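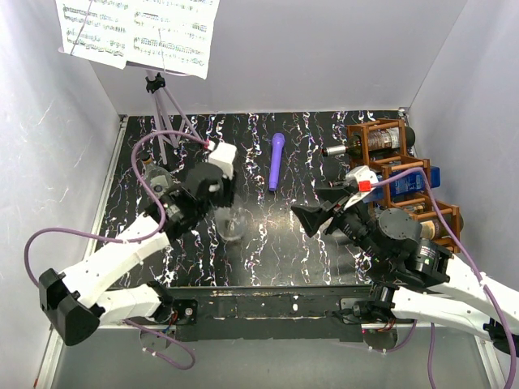
Leena Kuusisto wrote in to say that she had owned the same folding music stand for years and never once been able to keep it at the height she wanted, and could we please talk about that before we talked about anything prettier. Well, Leena, you are in luck, because this month's corner is all about the music nook - the stand, the microphone, the pages, and the small wine rack that so many of you seem to keep within reach of them - and the stand is as good a place to begin as any.

Most light stands have a tripod at the bottom and a knob partway up the shaft, and the knob is what holds everything up. If yours sinks during the second verse, the usual trouble is that it has been tightened while the weight of the music was already pulling down on it. Take the pages off first. Raise the shaft a little higher than you want it, tighten the knob until it is snug, and then put the music back. If it still slides, unscrew the knob all the way and wipe the end of it and the tube with a dry cloth. I did this to mine in February and was a little ashamed of what came off on the cloth.

Then look at the legs. People like to keep them pulled in close to save floor space, and I do understand, my own living room being what it is, but a tripod wants its legs spread wide, and even more so on a smooth tabletop. I keep mine on the sideboard these days, where the legs take up more room than I had planned for, and I've simply moved the fruit bowl.

As for loose sheets, two pages side by side is what a small stand holds comfortably. A third will fit if you overlap it, but you'll be fishing for it just when you need both hands. Sheets that have been rolled up in a bag will curl at the edges for weeks. Lay them under a heavy book overnight with the curl facing down, and in the morning they will be flat enough, if not perfect. Shufen Jia tapes her pairs together down the middle on the back and folds them like a card, and I have started copying her. It makes them much easier to store, and you never find yourself at the piano with page two and no page one!

Now, microphones. A good many of you bought the colorful handheld kind for family singing, and a good many of those are living in a kitchen drawer with the can opener. Please give yours a better home. A shallow basket lined with a dish towel is plenty, and it keeps the rounded end from getting knocked about. If several people have been singing into it, wipe it with a barely damp cloth and let it air before it goes away. If yours runs on batteries and won't be used for a while, take them out. I lost a perfectly nice one by forgetting this, and I still think of it with some regret.

That brings me to the wine rack, which I promised at our last get-together and then forgot entirely. The little wooden ones made of dowels, with stacked cubbies, are wonderful for a music corner, and they needn't be given over to wine. Mine has one bottle lying on its side at the top, and lower down there's a bottle of cordial and a rolled-up bundle of Christmas songs that has no business being out at this time of year. A rack like this does best tucked into a corner, with a wall behind it and another beside it. Load the lowest cubbies before the top one, especially if the rack is light, and leave the necks where you can get hold of them without reaching over the music. Dust collects where the dowels meet, and a dry pastry brush gets in there better than any cloth I've tried.

One thing I would ask is that you keep a hand's width or more between the rack and the stand. Turning a page with a bit of feeling can carry your elbow farther than you'd think, and I speak as someone who has mopped cordial off a hymn.

Leena has since tried the business with the knob and reports that her stand made it through 2 whole songs before she noticed it had dropped, and by then only a finger's width. She is going to clean the tube next and will let us know. If you have a nook of your own with a trick to it, drop me a note before the next issue. I'm especially hoping to hear from anyone who has found a good way to store large-format piano books, the tall floppy ones that won't stand up on any shelf I own.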